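Good House Rules for a Tabletop Arm Around Water

Wiping up a spill is one of my favorite jobs to give a small arm. It's cheap to set up, it's easy to reset, and it teaches you a ton about your own habits! Do it safely, though. These are the rules we follow at Bomosar, and most of them came out of the bench handbook Kavitha Ramasamy wrote for our Dunstan room in April.

Start with the power. Plug the arm's supply into a GFCI outlet and keep the brick off the bench, up on a shelf or a hook. Put the stop switch where you can hit it without reaching across the arm.

Measure your water. We pour 100 ml and no more, from a metal or plastic cup. No glass near a moving gripper, ever.

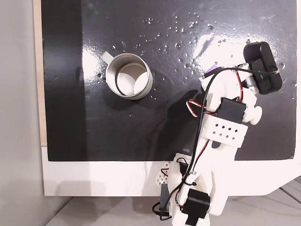 Next, set a floor height in software. Ours stops the fingertips two millimeters above the board, and the cloth makes up the difference. Run the whole motion once on a dry board at low speed and watch the lowest servo — if it dips toward the surface at any point, fix the path before you pour anything.

Then look at your wiring. Every cable needs enough slack for the full reach, but a loop that can sag onto a wet surface has to be clipped up. Check it with the arm stretched all the way out, then again folded in. You'll be surprised how different those two look!

Keep hands out while the servos are live. If a cup tips or a cloth drops, stop the arm, wait for it to settle, then reach in. Two people can share a bench, but only one of them runs the arm.

When you're done, power down first and dry the board second. Wipe the printed parts too, especially any with holes or seams where water likes to sit. Write the run number in the log (we're on 383 now) along with anything odd you heard or smelled.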